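Les robots et la vaisselle, point d'étape d'octobre

On me demande souvent, quand je dis que je m'intéresse à l'automatisation, à quel moment on pourra acheter une machine qui débarrasse la table. Je réponds toujours la même chose : pas cette année. Comme j'ai passé une partie du mois à me renseigner sérieusement, autant écrire une réponse un peu plus longue.

Ce qui marche déjà

À la maison, il y a l'aspirateur. Le mien est un Jirno payé 149 euros en promotion, il fait le salon et le couloir, il se coince sous le radiateur de l'entrée et je le décoince. La tondeuse de mes parents fonctionne sur le même principe. Ces appareils roulent sur une surface à peu près plate et n'ont rien à saisir. Le lave-linge et le lave-vaisselle sont aussi des robots si l'on veut, mais tout le travail pénible reste avant et après : trier, charger, vider, plier, ranger dans le bon placard.

En atelier, la situation est différente. Chez Wendeck, où j'ai travaillé cinq ans à la préparation de commandes, un bras posait déjà des cartons sur palette toute la journée. Toujours le même carton, toujours la même hauteur de prise. Quand le fournisseur a changé de ruban adhésif, la ligne s'est arrêtée une matinée.

Ce qui coince

Karla Cisneros, une ancienne collègue passée à l'intégration, m'a expliqué comment elle juge une démonstration. Elle regarde d'abord si les objets sont présentés toujours au même endroit. Ensuite elle demande combien de fois de suite la machine réussit sans intervention. Une vidéo de trente secondes ne répond à aucune des deux questions.

Prenons un travail simple, le rangement de bouteilles dans des caisses. Un humain le fait en parlant d'autre chose. Pour une machine, il faut repérer la bouteille, choisir par où la prendre, passer au-dessus du bord de la caisse, ne pas toucher les voisines et, s'il y a deux bras, éviter qu'ils se gênent. Une bonne partie de ces essais se fait d'abord en simulation, où une bouteille renversée ne coûte rien.

Deux bras blancs, une table, une caisse bleue, une caisse verte à compartiments avec des bouteilles rouge, blanche et bleue : dans un rendu comme celui-ci, le poste de travail est déjà bien plus propre que ma cuisine.

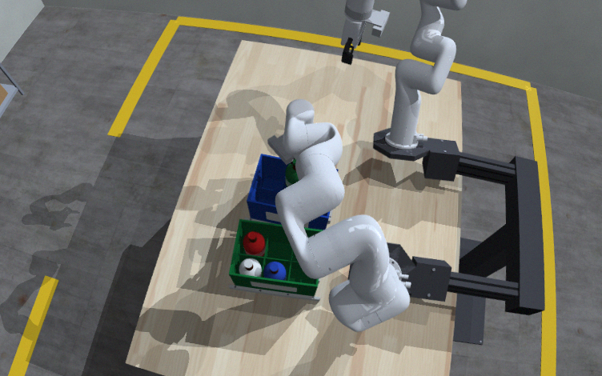 Et le prix ?

J'ai demandé un devis à Gündoğdu pour une pince seule, sans le bras : 1 450 euros, plus 400 de mise en service. Pour un atelier qui déplace des bouteilles toute l'année, le calcul se discute. Pour vider un lave-vaisselle le soir, non.

Bindu Raju, qui tient une petite conserverie à Bandordale, a fait ce calcul l'an dernier et a gardé ses deux saisonniers. Ses bocaux changent de forme selon les récoltes et il aurait fallu reprendre les réglages à chaque fois. Elle compte reposer la question quand son emballage sera standardisé.

De mon côté, je continue à vider le lave-vaisselle à la main. Le prochain billet portera sur le pliage du linge, j'ai deux articles à finir de lire avant.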